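Robot Learning from People: notes for week 3
Paula Grecu

These are the tidied-up version of what I scribbled on the board, plus the bits I ran out of time for. If you missed the session, read the Dunmore handout first and then come back to this one, otherwise the part on time delays will make no sense at all.

Where we'd got to

Last time we looked at teleoperation, where a person drives the real arm and the arm's joints get recorded. Lovely clean data, painfully slow to collect, and you need the arm in the room. So the question I left you with was: can we record the hand and leave the arm at home?

The method for this week says yes, mostly. You take the gripper off the robot (or build one that matches it), give it a handle, put a wide-angle camera on it and walk about doing ordinary jobs. The camera sees the fingers and whatever is between them. Later you work out from the video how the gripper moved through the room, and that path becomes the action you train on.
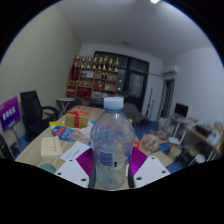 Fig. 1. Wrist view with a plastic bottle between the fingers.

Look at how much of the room you get in a view like that. People always ask me why we put up with such a bendy, fish-eye sort of lens, and the trophies along the back wall are my answer. Tracking works by following points that stay put from one moment to the next, and furniture, door frames and shelves are full of them. With a narrow lens, the minute you close in on an object it fills everything and the tracker has nothing left to hold on to. I've lost whole afternoons of recordings that way!

The clutter is welcome too. A policy trained on a bare table learns that tables are bare. It then meets a real desk with books and wrapping on it and goes to pieces.

What gets stored

For each time step we keep the picture, the gripper's pose (position and rotation) and the opening width between the fingers. Three things, and the pose is the one that'll cause you grief.

Please, please store the pose relative to where the gripper is now. I know it's tempting to pick a corner of the room as zero and measure everything from there. The Rollilberg notes do it like that, and it's fine until somebody shifts the table. With relative poses the policy only has to learn "go forward a bit, tilt a bit, close", and that carries over to a room it has never seen.

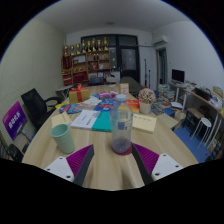

The other thing relative poses buy you is a bit of slack over calibration. If your starting point is slightly off, the error doesn't get dragged through every step of the prediction – the next picture comes in and you plan again from there.

Time delays

This is the part I rushed. A person holding the gripper sees and moves with no lag between the recording and the motion. On the robot the picture arrives late, then the policy has to think, then the arm takes a while to get going. So we predict a short run of future actions, throw away the ones whose time has already passed, and carry out what's left. In the Brivness exercise you predict 10 steps and drop the first 2. Try it without dropping any and watch the plot wobble.

Before next time

Do the Brivness exercise, and read section 22 of the Plitisthorpe reader (skip the proof, I always do). Write me a paragraph on what the policy could and couldn't learn from the wrist camera alone. Think about weight, and about how hard the fingers are squeezing.

Bring your plots, even the ugly ones. I'd like to start with those, and then move on to what happens when two people record the same job in completely different styles.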